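Shirt folding tips, robot edition

Okay, so my Setach folding arms froze up mid-fold on me three times in one evening, and I was ready to go back to doing the laundry by hand! The fault light on the controller was no help at all. I finally found the trouble in the cable to the left gripper, which had worked its way out of the plug just enough to drop the signal whenever the arm reached far. 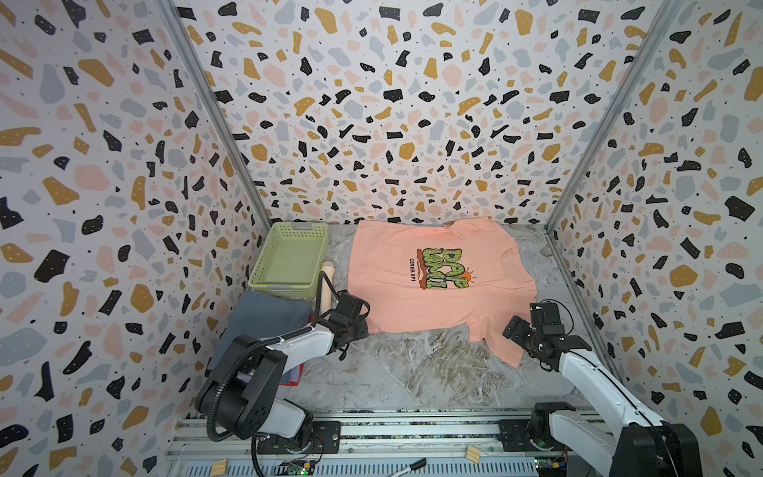
First thing, cut the power before you put your hands anywhere near the grippers. I didn't, the arm woke up, and I got a good pinch on the thumb (my own dumb fault). Then push every plug in till it clicks and tie the cable down with 5 inches of slack at the joint. Run it at low speed for six shirts before you trust it again. Mine's been fine since, except on thick sweatshirts, which it still drops.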